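标题：小酒馆续牌照要不要加入街区联防群？求有经验的老板说说

楼主：半打啤酒
我在老城这边开了一家小酒馆，二十来个座位，做到今年八月刚好满三年。最近准备续牌，碰上一件事拿不定主意，上来问问大家。

我们这条街有个酒馆之间的联防群，牵头的是隔壁街开Flolis的Alvar Solberg，一个在这里住了很久的挪威人，中文比我还溜。群里的规矩是谁家碰上闹事的、逃单的、拿假证件的，马上在群里说一声，别家心里有数。严重的几家商量以后会“联合谢客”，也就是一家不接待，家家不接待，最短三个月起。

入群要签一份约定，每年交946块钱，用来买统一的门口告示和请人做员工培训。钱不算多，我纠结的是那个联合谢客。万一别家跟客人有私人恩怨，我也得跟着把人挡在门外？我这种小店全靠熟客撑着，真有点怕。

有加过类似组织的吗？对续牌到底有没有帮助？

2楼：老巷调酒师
加。我在的那片也有，叫法不一样，做的事差不多。续牌的时候窗口的人问我平时怎么处理纠纷，我把群里的会议记录和培训签到表拿出来，人家翻了翻，后面就问得很少了。不敢说一定是因为这个，反正我心里踏实很多。

3楼：Shi
唱个反调。我加过，一年后退了。

当时我们那个组织有44家店，听着热闹，每次开会来的就那么几个人，剩下的都在群里潜水。结果谢客名单基本上就是那几个人说了算。有一次名单上加了个小伙子，理由写的是“态度恶劣”，四个字，没了。我问具体怎么回事，牵头的说“当事店主的判断我们应该尊重”。可是站在门口跟人家说“你不能进”的是我的员工啊！小姑娘刚来两个星期，被人堵着骂了十分钟。

所以楼主你签之前一定问清楚三件事：谁有权提名，谁投票，被谢客的人能不能申诉。答不上来的就别签。

4楼：半打啤酒（楼主）
回3楼，你说的正是我怕的。我翻了一下约定，提名是任何一家都可以，投票要过半数，申诉那一条写的是“可向牵头人反映”。就这么一句。感觉有点虚？

5楼：Shi
虚。反映给谁，多久回复，回复了算不算数，都没写。

6楼：打烊以后
我觉得3楼讲得有点绝对了。我们Mondton那边的组织只有9家店，人少，反而很好商量。名单上每个人都有一张单子，写清楚哪天、哪家、干了什么、有没有报警，没有单子就不上名单。申诉的话本人写封信来，换两家没有牵涉的店主去看。去年就有一个人是这样提前拿下来的，后来还常去我店里喝一杯，挺客气的。

组织好不好看人，也看有没有把话写在纸上。楼主可以去跟Alvar提嘛，他要是认真做事的人，应该巴不得有人帮他补条款。

另外给楼主交个底，我自己续牌那阵子压力大到睡不着，天天打烊以后在厨房里瞎折腾吃的。现在店里的下酒小菜有一半是那时候琢磨出来的，也算因祸得福吧哈哈。 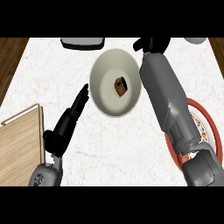

奶白色大圆碗配白色大理石纹台面，我就喜欢这种素净的搭配

7楼：老巷调酒师
楼上歪楼了，不过碗不错。说回正题，什么下酒菜？上菜谱。

8楼：打烊以后
卤花生和凉拌木耳，没什么稀奇的，木耳多放醋就行。别歪了别歪了，楼主还等着呢。

9楼：门口那盏灯
我不开店，我在酒馆看门，干了7年，从员工角度说几句。

有联防群和没有联防群，对我们看门的差别挺大。以前在没有组织的街上，一个喝多的人被我们劝出去，转头就进了隔壁，隔壁的兄弟什么都不知道，等人家摔了杯子才反应过来。后来换到有群的街上，我这边刚劝出去，群里发一句“灰外套，喝多了，情绪不好，麻烦别再给酒”，后面几家都能提前有个准备，有时候还能帮忙叫个车。大多数时候根本用不着什么谢客名单，这种当晚的提醒才是最有用的。

但是我也同意3楼说的，名单要是没有道理，挨骂的永远是站在门口的人。老板们开会的时候，能不能叫上我们一个？我在现在这家提过两次，老板都说“你们又不用管这些”。怎么不用管，就是我们在管。

10楼：Shi
给楼上点赞。当晚提醒这个我是支持的，我反对的从头到尾都是名单。我退的时候也问过，能不能只留在提醒群里不参加名单，人家不同意，说要加就全加。有点可惜。

11楼：法条搬运工
插一句跟吵架无关的：群里发客人的照片和姓名要很小心。我见过有店主直接把监控截图往一百多人的群里扔，里面还有店员的亲戚朋友，没两天就传得到处都是，最后人家找上门来要说法。楼主看看约定里有没有写谁能看到资料、保存多久、到期怎么删。没写的话，我建议先找个懂行的看一眼再签字，花不了多少钱。

12楼：老巷调酒师
这个我们吃过亏，现在大群里只描述衣着，不发照片，名单资料由一个人保管，要看去找她看，不许拍。麻烦是麻烦了点，习惯了也还好。

13楼：卖酒不喝酒
我说句不好听的，你们是不是想太多了？946块，一年，平摊到每天也就一瓶汽水的钱。真出了事，有十几家店站在你旁边，跟你一个人硬扛，能一样吗？我店里前年被人砸过一回玻璃，那时候就是没加组织，派出所的同志来得很快，态度也好，可是第二天整条街没有一家愿意说自己看见了什么。那种滋味我不想再尝了。

14楼：Shi
砸玻璃这种当然要互相作证，可这跟签不签约定没关系，邻居之间本来就该这样。你现在加了，人家就一定肯出来说？

15楼：卖酒不喝酒
至少认识人了啊！以前我连隔壁老板姓什么都不知道。

16楼：Shi
好吧，这一点我认。

17楼：半打啤酒（楼主）
回来更新一下，谢谢大家，楼里每一条我都看了。

昨天下午四点多趁店里没人，我去Flolis找了Alvar，把申诉和资料保管的事都跟他讲了。他倒没有不高兴，就是叹了口气，说约定是照着Colelness那边一份老约定改的，当时急着把群建起来，好多地方没细想。他们那边负责培训的Blažena Kopecký正好也在，她当场就说申诉这一条她早就觉得不行，提过，没人接话。两个人差点在吧台前面吵起来，我在旁边喝柠檬水，有点尴尬……

最后说好的是这样：下次会上先讨论改约定，我可以先不交钱，以旁听的身份去。只进当晚提醒群、不参加名单这个选项，Alvar说他个人不赞成，怕大家都挑轻的来，但是愿意拿出来让大家投票。我还提了让看门的师傅也来一个人，Blažena说好，Alvar说要问问其他老板。

续牌那边我打电话问过了，窗口的说加不加入都不影响受理，材料齐就行，平时有培训记录可以一起带上。所以培训我打算不管怎样先让两个员工去上，按次付费也可以。

18楼：门口那盏灯
谢谢楼主帮我们说话！你们那边真要是让看门的去开会了，回来说一声，我拿去给我老板看。

19楼：打烊以后
旁听这个办法好，先看看开会是什么气氛。建议你带个本子，把谁说了什么记下来，我们第一年就是没记，第二年为了一句话吵了一晚上。

20楼：Shi
改完的约定能不能发上来看看？名字打码就行。要是真把申诉写清楚了，我也想拿去问问我们那边，看他们还肯不肯让我回去。

21楼：半打啤酒（楼主）
行，开完会我问问他们能不能发。先去备货了，晚上有一桌订了生日的。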